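Packing and Storing Gear for a Small Acoustic Band

Posted Feb 10, 2025

We play small rooms: barns, libraries, the back half of the Brimside taproom. There are four of us and one car with a decent trunk, so most of these tips come from loading the same gear in and out over and over. They should work for any group that carries its own sound.

Cables

Coil every cable over-under and close it with a hook-and-loop tie at the female end. Wrapping cable around your elbow puts a twist in it, and after a season the cable won't lie flat on a stage.

Mark both ends with colored tape. We use green for vocal mics, yellow for instruments and red for anything that carries power. Elias Azar wanted numbers as well, so ours have both. Write the length on the tape while you're at it. A 10 foot and a 26 foot cable look the same in a coil when the lights are down.

Keep power cords and audio cables in separate bins. Put the cables you need first on top – for us that's the extension cords, then speakers, then mics.

Bins

Plain plastic storage bins are easier to live with than road cases if you don't fly. Get straight sides if you can find them, as tapered ones waste room in a trunk. Buy one size and stick to it so they stack. Light colors are better inside, where a black adapter or a lost capo shows up right away.

Wipe bins out a few times a year with warm water and a drop of dish soap. Dry them fully before anything goes back in. Grit in the bottom works its way into connectors. 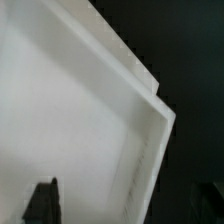
Strings, picks and small parts

Keep one full set of strings per instrument in the gig bag and a second set at home. When you break into a gig set, replace it that week. Tape a short list inside the lid of the parts box:

Strings, all instruments
String winder and cutter
9-volt batteries, 3
Picks and two capos
Small flashlight
Gaffer tape
Spare fuses for the amp

Parvaneh Naseri keeps rosin in a sock so it doesn't shatter. An old eyeglass case does the same job.

Humidity

Wood instruments do best between 45 and 55 percent. In winter a damp sponge in a vented soap dish, set in the case away from the wood, will hold things steady for a few days. Squeeze it out well first. Check it each time you open the case, and quit using it when the heat goes off – here that's April.

Never leave a fiddle or guitar in a parked car in summer. Hide glue lets go sooner than you would think.

Microphones

Unscrew the grille on a vocal mic and wash it in soapy water with a soft toothbrush. Let it dry overnight. Don't wet the capsule. If the foam liner comes out, wash that separately and press it dry in a towel.

Loading out

Same order every time, same person on each job. Zohreh does cables, Emanuel does speakers and stands. One person stays behind and walks the stage with a flashlight, then checks the outlets. We have left power strips in two different churches.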